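Updated 21 Oct 2025

# Destard 64 Dishwasher Salt, Coarse Grain

Destard 64 is a coarse salt for dishwashers with a built-in water softener. It is pressed by Fement and packed in a paper bag of 3 kg with a folded top. The grain is large, so it dissolves slowly and does not make a hard cake at the bottom of the salt container.

We sell this salt already for several years in our shop, and we receive many questions about it. Most of the answers are on this page. Please read it before you write to us, it can save you a day of waiting.

## Do I need it?

If your machine has a salt container (a round screw cap in the floor of the tub, under the lower rack), then the machine has a softener and it needs salt. If there is no such cap, you do not need this product and you should not put it anywhere else in the machine. Many machines sold in North America have no softener.

Your water company can tell you the hardness of your water. In our own town the last report gave 298 mg per liter, and this is very hard. With such water, glasses become white after a few weeks without salt.

## How to fill

1. Take out the lower rack and open the cap.
2. Only the first time: fill the container with water up to the edge.
3. Pour in the salt with a funnel. Most containers take 800 g or a little more. Some water will come out, this is normal.
4. Wipe the thread and close the cap firmly.
5. Start a short program immediately, with no dishes inside. Salt that stays on the steel can leave rust spots.

Set the hardness level in the menu of the machine as well. A new bag of salt will not help much if the level stays at zero.

## Details

| | |
|---|---|
| Net weight | 3 kg |
| Contents | Sodium chloride, no anti-caking agent |
| Form | Coarse grain |
| Packing | Paper bag, inner liner |
| Item number | Avwood 298-C |

Not for food. Keep the bag closed and in a dry place. If it has become damp, you can still use it, but break the pieces by hand before you pour.

## Salt and tablets

Tablets with the words "salt function" are enough for soft and medium water. For hard water we advise to use separate salt also with these tablets. The same is true for the rinse aid. The Xaba rinse aid, which we sell on its own page, can be used together with Destard 64 without problems.

## Delivery

Orders of one or two bags go by regular parcel. Larger orders go on a pallet and the driver will call you first. The 10 kg bag is out of stock at this moment and we expect it again in November.

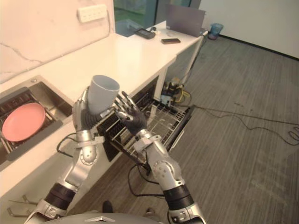
Tymofii Karpenko writes that one bag lasts him almost the whole winter at level four, but he would like a bag with a pouring spout, because the folded paper top opens too wide and a part of the salt always goes past the funnel.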